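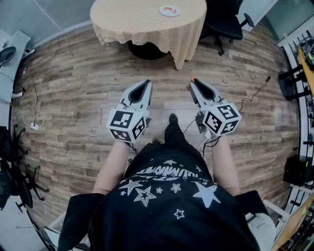 Unit 6: Floor Coverings and Indoor Noise

Search this course Go

Department of Building Studies, Camthorpe
Course leader: Nermin Tokgöz

6.1 Scope of the unit

Students will examine how a floor finish affects the noise heard within a room and in the room beneath it. The two are measured separately and must be kept apart in written work.

6.2 Terms

Impact noise: sound produced when a foot or an object strikes the floor and the structure carries the vibration.
Airborne noise: speech, music and similar sound that reaches the floor through the air.
Underlay: the layer between the finish and the base. Its thickness alone does not indicate its performance.

6.3 Plank floors

Planks with a wood look are widely used in classrooms and rented housing. A hard finish laid directly on concrete does little to reduce impact noise. Footwear also matters, and test reports should state what was worn during any walking test.

6.4 Case reading

The Lepik housing study compares two blocks of the same plan. The Flesalham block has carpet throughout; the Turkura block has plank floors over a thin underlay. Students should read the tenant survey (400 replies) before the technical section and note where the two disagree. Page 42 contains an error in the column headings, which are reversed.

6.5 Written work

Submit a report of two pages on one room of your choice. Include a floor sketch, the finish, the base if known, and the main sources of noise. Reports are due on 14th July through the course office. Late work requires written approval from the course leader.

2 comments Share 6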